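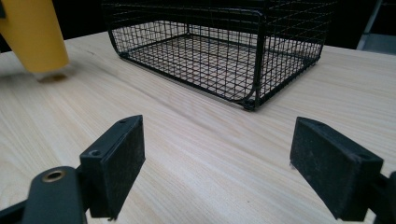 *Attachment 1: tabletop, basket side*

**Ticket 114 -- Marks and rough grain on light wood tabletop, Clunstead workroom**
Opened: 19 July 2018
Status: closed, one follow-up open
Priority: low

**Problem as reported**

The light wood table in the Clunstead workroom feels rough along the grain and has small dark specks that don't come off with a dry cloth. Paper snags on it. The black wire mesh basket drags when it is pushed across the top instead of sliding. The person reporting asked if the top needs replacing or if it can be cleaned up.

**Environment**

- Table: Dallis, light wood top, gray metal legs, bought for the Nuleslow office and moved here in May
- Finish: hardwax oil, according to the order sheet
- Normal use: sorting, labeling, light assembly
- Items kept on it: wire mesh basket, whatever is being sorted that day

**Log**

*Entry 1.* Looked at the top under the ceiling light and again with a flashlight held low. Fine darker lines run with the grain and are part of the wood. The faint streaks also follow the grain for the most part. The specks are a separate thing. They are small, scattered, and don't line up with anything.

*Entry 2.* Wiped a hand-sized patch near the back with a damp cloth and a drop of dish soap. Dried it right away. A few specks came off on the cloth. Most stayed. The patch felt rougher after drying than before, so the finish there is thin and the water raised the grain. Stopped using water.

*Entry 3.* Checked the basket. Turned it over and ran a cotton rag along the bottom rim. The rag caught in one spot where a wire end stands out a little from the weld. Pressed it back with pliers and touched it with a file. It no longer catches. The basket still drags some, but that is the table.

*Entry 4.* Asked Nuleslow how the table was looked after there. Answer: spray cleaner, daily. They didn't remember it ever being oiled. That would explain the thin finish. They also said the specks were there before the move, so this is old -- we can stop looking for something on our side that sheds.

*Entry 5.* Test patch on the underside edge first, then the back corner on top. Went over it by hand with 200 grit, with the grain, light pressure. About half of the remaining specks went with the dust. The others are in the wood itself and would need a much coarser paper to reach. Left them alone.

*Entry 6.* Cleared the table. Did the whole top with 200 grit the same way, vacuumed, then wiped with a dry microfiber cloth. Put on one thin coat of Norðdahl clear oil with a lint-free rag, waited 20 minutes, and buffed off the extra. Left overnight with nothing on it.

*Entry 7.* Next morning the top was dry to the touch and smooth in both directions. Paper slides. Basket slides. Color is slightly warmer than before but still light. Some specks still show if you look for them.

**Cause**

Two things. The oil finish was worn thin by daily spray cleaner, and a raised wire end on the basket made the dragging worse. The specks that are left are in the wood and do no harm.

**Cost**

Oil and paper came to 38 dollars, with most of the can left over. It is on the lower shelf, lid taped. The oily rag was laid flat outside to dry before it was thrown out -- please do the same next time and don't ball it up in the trash.

**Care from now on**

- Dry cloth for everyday dust
- Slightly damp cloth for spills, dried right after
- No spray cleaner on this table
- Lift the basket when moving it, at least until the second coat is on

**Follow-up**

Second coat of oil still to do. It needs the table free for a full night, so check with whoever has work laid out on it. Felt pads for the basket were suggested and would be fine if somebody has some, but I haven't ordered any.

Replacement request withdrawn.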